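Reading Pet Gear Claims
Handout 8: Harnesses, boots and the word "tested"

Bring this to class with the two product sheets from last time. The Filska sheet was missing its back page, so use the copy on the course shelf.

Most dog gear copy makes three kinds of claim: what the thing is made of, what it does, and how the company knows. The third kind is usually one word long. "Tested." Tested by whom, on which dogs, for how long? A harness worn for one lap of a parking lot has been tested.
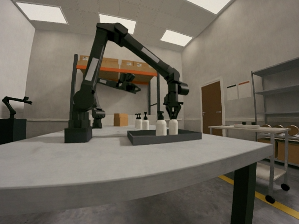

Tormod Eide
Course notes, Apr 24, 2022

1. Materials
"High performance fabric" has no fixed meaning. Look for a fiber name and a weight. Clirnine calls its harness shell "400 grade," and I have not found out what the 400 refers to. It could be thread thickness. It could be the name of a color range. Until a seller says what the number measures, treat it as decoration.

2. Strength
Flandlow prints "holds 300 lb" on the hang tag. Does that mean the webbing, the stitching, the buckle or the leash ring? Webbing is nearly always the strongest piece, so it's the piece that gets quoted. A pulling dog loads the ring and the stitches around it, often at an angle and in jerks. A slow, straight pull on a new strap says little about that.

3. Fit
"Ergonomic" is the word I would strike first. Ask where the front strap sits when the dog reaches forward. If it crosses the point of the shoulder, the stride may shorten, whatever the tag says. Size charts based on body weight deserve extra doubt. A greyhound and a bulldog can weigh close to the same and share no measurement that matters. Girth behind the front legs is the one to get, with a soft tape, dog standing.

4. Control
The Gilbert front-clip harness claims to "stop pulling." Some dogs do pull less on a front clip. Some learn to walk sideways. The sheet mentions 9 dogs and no comparison with a plain collar, and the dogs also got a week of leash training, so we can't say which part did the work.

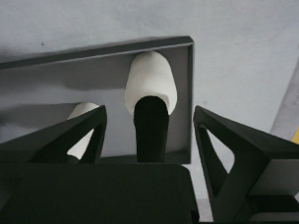 Eide is too hard on the small makers, wrote Marit, and a company with one sewing machine can't pay for a lab. Fine, but it could still say "we tried this on our own dogs from April to July" and let me judge that for myself. What bothers me is the vague wording, and the big brands are worse for it.

I'll take the point about money. A plain account of a small trial beats a badge with no source, and I'd give it more weight in your grading too.

For next class
Pick one harness or boot listing. Underline each claim, then write next to it what you would need to see before believing it. One page is enough. Star ratings don't count as evidence here, and neither does the photo of the dog on the mountain.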